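How I calibrate the gripper width before a recording day

I do this before every batch for our Beliment study, where we're testing whether a policy trained on hand-held demos does better when it gets the jaw opening as a number. It did, by the way, but only once I stopped trusting last month's calibration!

First, open the jaws all the way over a bare bit of table and let go of the trigger. 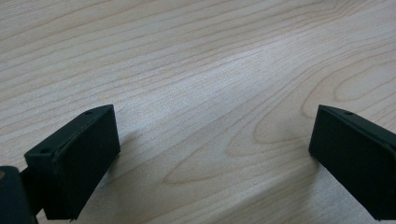 Start recording and hold still for 11 seconds. I save this as the "open" take. Then close the jaws gently (no squeezing, the fingers flex more than you'd think) and save a "closed" take. The script maps closed to 0 and open to 1000, and everything in between is a straight line.

Now repeat the open take. I shift the tool a little each time so the grain and the glare land differently, otherwise the width estimator gets lazy and latches onto the tabletop.

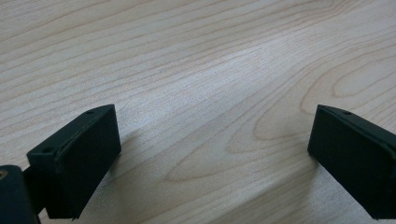
Ghazala Ansari wrote in to say she gets steadier numbers by throwing out the first 2 seconds of every take, and I've copied that ever since. Put it in the config as a trim so you don't forget.

Next, check the spread. If your open takes disagree by more than a few units, tighten the finger screws and start over (sorry). Mine usually settle by Sunday night, with 600 frames kept for the fit. 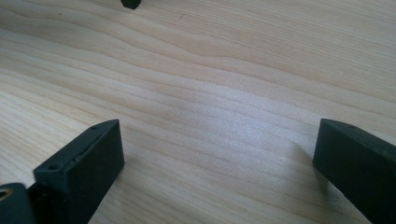 Does the straight line still hold with the softer Ernetti fingers, one reader asked. Nope, not for me! I fit a curve for those and keep it in a separate file, so the two never get mixed up in training.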